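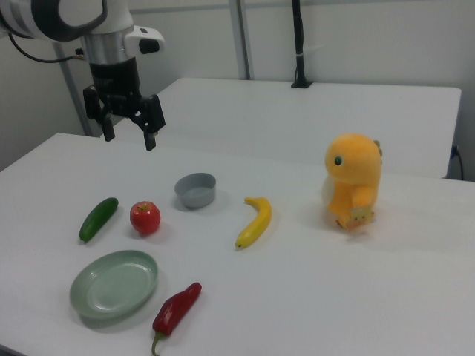

Grasp planning should be graded separately from placement, Rekha Kamath told the course organizers, and the September round of the Rudadine student project now does so. Kamath had argued that a single pass mark hid where a program went wrong.

Under the new scheme each team runs one arm with a two-finger gripper for 20 minutes and submits its code and a written log. Grasp planning carries 30 points. Placement is scored on its own sheet.

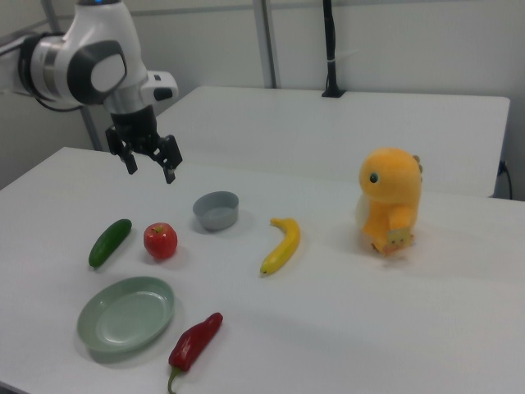

By Maarja Eglītis, Drunalo Campus News
September | Print | E-mail this item

Test objects are kept light and irregular in shape – a banana, a chili pepper and an apple are in the current set, along with a bowl and a plate. Teams may adjust approach height and finger opening between runs, but the control loop stays fixed. The class has 26 students enrolled. Logs are due at 2 p.m. on the last day of the round.

Contact: Yamuna D'Souza, news desk | © Drunalo Campus News | Back to top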